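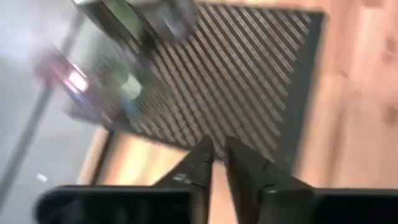 ## Notebook, January 2020 — clearing items off the ridged mat

Left gripper, wrist camera. Mat is the dark one with diagonal ridges, set at an angle on the light wooden table. Fingers nearly closed at the near-left corner of the mat.

Purpose of this block: find out whether the Cumley arm can clear a drying mat after washing-up without a person resetting things between picks. Flestska want an answer for both the kitchen demo and their parts bench, where the racks have a similar surface.

Run 8, settings unchanged from the last block except approach speed. Log is under 3976.

- Ridges still confuse the depth estimate. The stripe spacing gives a false edge and the planner places the grasp too high.
- Narrow fingertips are fine for thin rims, poor for round items. A wide pad would help but won't fit between neighbouring objects.
- Wrist view smears badly during fast moves. Anything over the left part of the mat is useless to the classifier until the arm settles. I've added a pause of 3 frames before each detection — crude, and it costs time.
- Scuffing on the finger surfaces is cosmetic so far. Check again before the April trials.

Condus still closes on position only. Estrella has a force threshold, but it's tuned for boxed goods and lets go of smooth cylinders early. Neither is good enough for a kitchen as is.

Current opinion on chores: sorting one kind of item from a fixed rack, yes. A mixed load on a ridged mat, no, at least not at a speed anyone would pay for. A person does it without looking.

To do: rerun with the mat turned square to the table edge, same lighting, 10 picks per item. Try a plain grey mat as the control. Recalibrate the left wrist camera first.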